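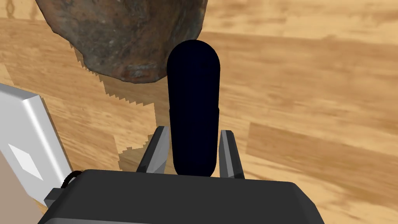 A simulated gripper with its two fingers either side of a black capsule, over a virtual wooden surface.

Can a machine clear your kitchen bench yet? I spent a June morning at Skisard finding out, and my answer is sort of! Carola Baumgart's crew there do most of their practising on a computer, where a dropped mug costs zip. Their program, Prirkero, got through 206 pretend pick-ups while I drank my coffee, and it fumbled 119 of them (I felt better about my own dishes). Carola reckons smooth, rounded shapes are still a pain, and tea towels are worse. They want to try it in a real shop next, stacking shelves 2 hours a day. I'd have it over to my place tomorrow, as long as it stays away from the good glasses.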